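"Come in the rain": an innkeeper in Drilska on visitors, keys and the old tower
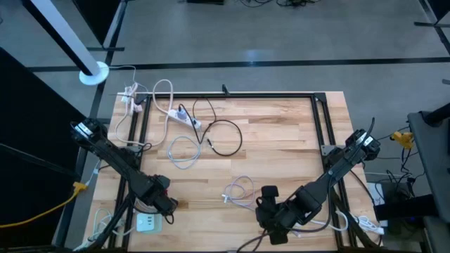

The owner of the Adix guesthouse in Drilska did not plan to work with tourists. She came to the town for one summer, to help a cousin paint the rooms, and she is there now for eleven seasons. "My suitcase is still under the stairs," she says. "I should maybe unpack it."

We spoke in her breakfast room, on a gray morning when only two rooms were taken. She likes such mornings. In June, she told me, the street down to the harbor is so full that she goes to the bakery by the back gardens.

Most guests ask her first about the Baptiste tower. It has 139 steps, and the last ones are very narrow. "People run up, make one picture and run down," she says. "I tell them, go at four o'clock, when the buses leave. Sit on the bench. The guard will not hurry you."

Her other advice is the ferry to Wekgate. It takes 70 minutes and it has no restaurant, only a machine for coffee. She sends her guests with bread and boiled eggs. On the Wekgate side there is a path along the salt fields, flat and easy, and a small chapel which is open on Sundays. "Families come back with red noses and very hungry," she says. "For me it is the best day you can have here."

I asked if the town has too many visitors. She thought for a while before she answered. Drilska has around 4000 residents, and in summer it is hard for them to find parking or a doctor's appointment. "I live from the guests, so I must be careful what I say - but yes, in August it is too much. Please write that we are open in winter also."

In winter the price of her double room goes down and the heating is included. The tower closes earlier, the ferry goes twice a day, and the fish soup place by the bridge stays open until the soup is finished.

She keeps the keys on a wooden board behind the door, real keys with heavy brass tags. A salesman wanted to change them for cards. "I gave him coffee," she says, "and he went home with his cards."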